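Home | Reviews | Bedroom & Laundry | Menswear | About | Contact

Girnmont black jeans: the long review

Sat 16 June

I bought my first pair of Girnmonts because my old Vustbergs gave out in the crotch on a tram (don't ask), and I had a wedding in Narnwood two days later with a dress code of "neat, but not a suit". So these were a panic purchase. I paid full price, walked out of the shop with the tag still on, and have worn them more than any other trousers I own.

I'm a bloke with short legs and a big backside, and black jeans are normally where my shopping trips go to die. Anything that fits the hips puddles at the ankle. The Girnmonts come in a 28 leg, hallelujah, and the seat has proper room in it without going baggy at the knee. They sit mid-rise, a bit higher than the Vustbergs, and it took me a week to stop hitching them down out of habit.

The denim is stiff for the first few wears. Not cardboard stiff, but you'll notice it on the stairs. After that they soften up nicely and I've done a full day of driving in them without wanting to undo the button at the servo. My favourite bit is the stitching, a lighter grey that keeps black jeans from looking like work pants, and there's a little copper-coloured rivet up by the back pocket that I'm fonder of than a grown man should be.

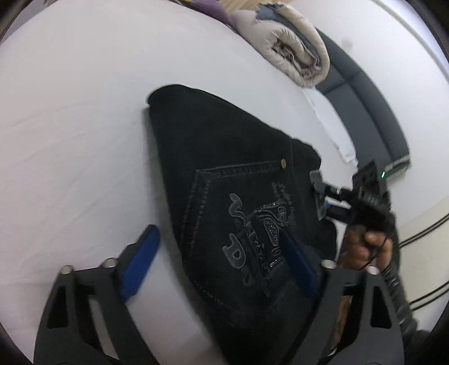 Washing and fading

Righto, the colour. Black jeans go grey, that's life, but how fast they go is what you're paying for. I wash mine cold, inside out, and hang them in the shade. The first wash turned the water in the laundry trough the colour of a flat stout, so please don't chuck them in with your partner's white shirts. By wash nine they'd gone from inky to a soft charcoal-ish black along the seams and I quite like it. If you want them jet black forever you'll be disappointed, or you'll be buying dye.

My mate Efren Rivera bought the same pair a month after me and puts his through the dryer every single time. His have come up a good inch shorter! He reckons that's a feature. I reckon he's now wearing them with very careful sock choices.

For comparison I also tried the Evangelista slim, and sent it back. Lovely soft fabric, beautiful colour, but the pockets were too shallow for my phone and I'm not walking around holding the thing like a teenager.

One gripe with the Girnmonts — the belt loops are skinny and set too far apart at the back, so a heavy belt rides up over the waistband by lunchtime. I've taken to wearing a thinner one. The fly was also a bit sticky to begin with, and a rub with a candle stub sorted it. 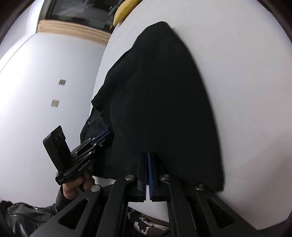 Black cloth showing its soft folds and a stitched seam.

Would I buy them again? Already have. The second pair is in the drawer waiting for the first to get properly scruffy, and at the rate I garden in them that'll be before Christmas.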